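Tidberg Adds Tinted Day Cream for Dry and Sensitive Skin

DUTISHOLM, 2019-05-06 - Tidberg will begin selling a tinted day cream for dry and sensitive skin this week, the company said. Plosta Tinted Day Cream comes in four shades and a 50 ml tube, and contains no added fragrance.

The cream uses oat extract and glycerin and gives light coverage with a satin finish. It can be worn alone or under powder. Tidberg tested the formula on 198 adults in February, and the shade range was changed after their comments - the lightest shade is now less pink, and a deeper one was added.

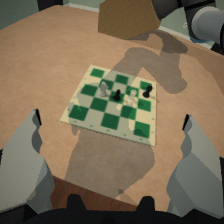
According to Milagros Barrios, the earlier Plosta cream sat well on dry cheeks but looked gray by noon, and the new version keeps its color through a full workday. She said she would still like a larger tube.

Tidberg plans to offer one later this year. The existing untinted cream stays in the range with the same formula and price.

Plosta Tinted Day Cream costs $29 and will be sold in Iyer stores and through the Tidberg online shop. Sample cards with all four shades are free at Iyer counters while supplies last. The first 600 online orders ship with a travel-size Plosta cleanser.

Press contact: Danilo Villanueva, Tidberg, Dutisholm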